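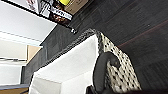

*4 min read*

**Ticket:** Playback stalls at the first ad break, live stream only
**Product:** Stimham player, web and TV app builds
**Reported by:** Tindwood community channel
**Status:** Resolved, watching
**Last updated:** 1 October 2026

### What was reported

Viewers of the Tindwood live channel said the picture froze at the first ad break and never came back. Sound kept going for a few seconds, then the spinner turned up and stayed there. A page refresh fixed it until the next break. On-demand programs were fine on every device we tried, ads and all.

I love a fault that happens in the same spot every time, so thank you to the Tindwood crew for sending such a clear write-up! They gave us the browser versions, the network type and a screen recording with the clock showing, and that saved us a whole round of emails.

### First look

Reproduced it on the first go in a desktop browser, then on a TV stick, then on an older tablet. Same behaviour on all three. The player log showed this each time:

```
WARN segment timeline gap at discontinuity
WARN waiting for video buffer
ERROR buffer stalled, no recovery attempted
```

That "no recovery attempted" line is a lovely clue. The player normally nudges itself over small gaps, and here it wasn't even trying.

### Things we ruled out

- **Viewer bandwidth.** Stalled just the same on office fibre and on a phone hotspot.
- **The ad server.** Ads were returned quickly and the files played perfectly on their own.
- **Ad blockers.** Tested in a clean profile with no extensions. No change.
- **CDN cache.** Purged the Pindon edge and waited it out. The next break froze right on cue.
- **Player version.** Rolled the test page back to the March build. Still stalled, so this wasn't something we had shipped lately (a relief, I'll admit).

### Getting warmer

With the player off the hook, I pulled the manifests for 19 ad breaks from the overnight recording and compared them with the same channel's on-demand copies. Live had a gap between the last program segment and the first ad segment in every one. On-demand had none.

The gap was a bit longer than the player's jump limit. Anything under the limit gets skipped and the viewer never notices. Anything over it is treated as a real outage, and the player sits and waits for video that is never going to arrive.

So where was the gap coming from? The encoder at Tindwood had been set to 6 second segments, while the ad stitching profile on our side still expected the old length. When a break marker landed in the middle of a segment, the stitcher cut back to where it thought the segment should have ended. Program video went missing at the join and the audio, which is cut separately, ran on a little further. That's the sound carrying on after the freeze, and I was very pleased to have that bit explained!

### Fix

1. Updated the stitching profile so its segment length matches the encoder.
2. Turned on forced keyframes at break markers in the encoder settings. Tindwood did this one while we watched the test stream.
3. Restarted the packager during the overnight test card.
4. Cleared old manifests from the Pindon edge so nobody picked up a stale one.

We left the player's jump limit alone. Raising it would have hidden the stall, but viewers would have lost a chunk of picture at every break, and the next mismatch would have been harder to spot.

### Checking it

Ran the live channel on 7 devices through a full evening schedule. Every break went in cleanly and came out cleanly, and captions stayed in sync afterwards, which I'd been a little nervous about. The gap warning has gone from the logs completely.

One TV app needed a full close and reopen before it behaved. It had been left running since before the packager restart and was holding on to an old manifest. If a viewer calls in with a freeze, ask them to close the app properly first.

### Follow-ups

- Add a segment length check to the channel setup form, so a mismatch throws a warning before going live.
- Review the other 3 channels using the same stitching profile. Hauksdóttir is done and looks healthy – its encoder was never changed.
- Log the gap size along with the warning. I had to work it out by hand and would rather not do that again.
- Update the help page on ad breaks. The current one still shows the old default.

### Note for Tindwood

Please keep the forced keyframe setting on if you reload an encoder preset, as the factory preset switches it off. The saved preset with the right values is in your shared folder. Keep an eye on the breaks over the next few programs, and if anything looks odd, reply on this ticket with the time on the clock and the device. The recordings are a terrific help, so send those too if you have them.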